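Bakery workshop notebook, Birnevthorpe
13 Jun 2026

Staling trial, second round

Picking up from the March notes. The plan was to find out why the Plukthorpe loaves go dry at the crust end so much sooner than ours when the recipe card is the same. Last round was spoiled by the flour change halfway through, so this time everything came out of one delivery from Seo. Bag opened this morning, smelled fine, no lumps.

Dough
One batch, 2000 g white flour, hydration 53 percent. That is stiffer than I would pick for eating but it is what the card says, and I want to test the card before changing it. Salt and yeast as written. Mixed slow until it came together, then a short fast mix. It fought the hook a bit. The dough came off the mixer warmer than I wanted, so I gave it a shorter first rise and wrote the time on the tub lid.

Half went into the Zultis cabinet and half stayed on the bench under a cloth. The cabinet half was well ahead by the time I divided. The bench half had a skin on it where the cloth had slipped, so I turned that side under when shaping. Should not matter for the crumb but I am noting it in case one loaf bakes odd.

Sponge
Ran alongside, mostly to use the oven while it was hot. Used 500 g of sugar in the batch, creamed longer than last time. The one baked in the long tin had a better top than the round ones. Sliced one warm, which was a mistake, it dragged on the knife. The rest are wrapped and on the rack. Wrapped cakes from the last round were still good when the bare ones had gone to crumbs at the edges, so there is not much left to learn there. Still need to try waxed paper against film. Film keeps it soft but the top goes sticky. 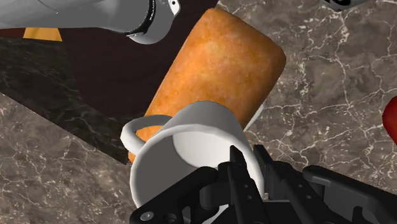

Mug and sponge cake (render)

Baking the bread
First load in at full heat with steam, second load the same. The oven recovers slowly after the door has been open. I knew that already but had never written down how much it changes the bottoms - the second load came out paler underneath and needed extra time. Turned the trays once. Anyone repeating this should let the oven come all the way back before loading, even if the dough is ready and waiting.

Cabinet loaves had more spring and an even crumb. Bench loaves were tighter, with a couple of long holes near the top where I had not knocked the gas out. Taste was better on the bench ones, a bit more sour. Neither has much flavor at this hydration.

Cooling
I think this is where the Plukthorpe problem is. Their rack stands next to the extractor and the loaves get air across one end for hours. I put part of the first load by our back door with the fan on and the rest in the middle of the room. By mid afternoon the fan loaves had a harder crust on the door side and you could feel it through the wrap. Not proof yet, but it fits what they describe.

Weighing before and after would settle it. The small scale drifts, so I used the bench scale, which reads up to 3000 g and has held steady against the test weight. Start weights are taped to the rack. Next weights go on the same tape, same order, left to right.
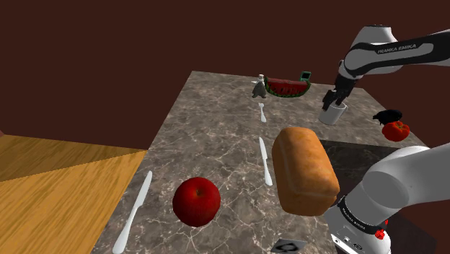 Slicing and storage
Cut one loaf from each group as soon as it was cold. Cut faces down on the board, no bag. Second loaf from each group goes in paper, third in film. Check all of them morning and evening and press the crumb with a thumb in the same spot. I know that is crude. If there is a real difference it will show.

The serrated knife is due for sharpening. It tore the bottom crust on the paler loaves and made them look worse than they were. Do not score those for appearance.

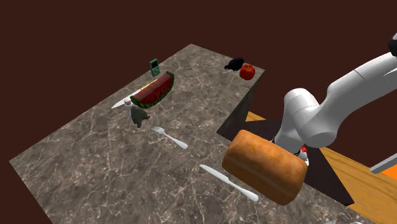

Loaf over the corner of the counter (render)

To do
Ask Plukthorpe to move their rack away from the extractor before changing anything else. One change at a time.
Repeat the mix with a little more water and keep the rest of the card the same.
Order waxed paper.
Clean the cabinet drip tray - there was a film of scum on it again.
Copy the evening weights into the big book before the tape gets thrown out. That happened last round and we lost a full set.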